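Trornholm Urus: room rehearsal software for housekeeping and facilities teams

Product page, updated 2019-06-01

Urus is the part of the Trornholm line we get the most mail about, and it's easy to see why. It lets a team that is about to share its building with service robots work out the whole day beforehand, in a rendered copy of the rooms. You plan who does what, move the tasks between people and machines, and look at the result from any height you like. All of it runs on an ordinary office computer!

We built it for guest houses, staff lodgings and small care homes. These are places with real furniture in them, lots of doors, and people who have done the same round for years and know exactly where it gets slow. Those people are the ones who should be shaping the plan, so Urus was made for them first. There's no code to write. You pick a room, pick a task, and say whether a person or a machine takes it.

The Bowen suite comes with every license. It has a sleeping area with a dining corner behind it, a glossy floor, and plenty of small things left out on the bed, the way guests leave them. Views can be set right down at desk level, close up to a laptop with the rest of the room small in the distance.

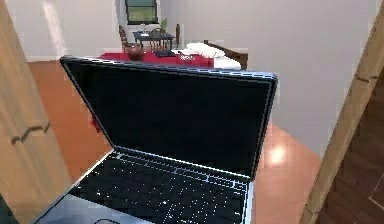
What changes for the crew

The carrying goes first. Linen runs, trash runs and the long trip back for the one thing missing from the cart are what most teams hand to the machines in their first plan. What stays with people is the work that takes judgment: what belongs to the guest, what gets put away, what should be left exactly where it is. A bed with somebody's things spread over it is a good example, and teams spend a surprising amount of time on it in Urus, which we love to see.

The shift itself changes shape too. With fewer trips, a room attendant can stay on one floor and finish a room in one go. Some crews use the time for the deep cleaning that always slips, others bring the end of the shift forward. Urus will lay both versions side by side, so the talk about hours can happen before anything is bought (and we think it should).

Doorways get their own view. You can stand a plan at any threshold, look through into the next room and decide who gives way when a person and a machine arrive together.

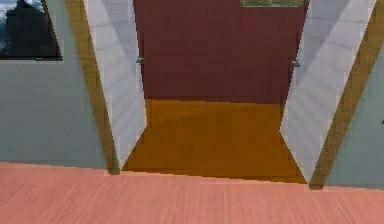
Right of way can be set door by door, and it can change with the time of day. We suggest starting with people first everywhere and loosening it only where the crew asks for it. Every rule shows up in plain words on the shift sheet, so a new hire can read it on day one without learning the software.

What you get

Room library: 50 furnished rooms, including the Bowen suite
Task library: 500 ready-made tasks, all editable
Shift templates: 17, from early turnover to night cover
Seats: 2 planner seats per license, unlimited viewers
Shift sheets: print or send to a phone
Add-on: Zudero, for drawing your own floor plan and filling it with furniture from the library

Updates are included for as long as the license runs. The next one is due later in June and adds shared notes, so the evening crew can leave comments right on a room for the morning crew to pick up.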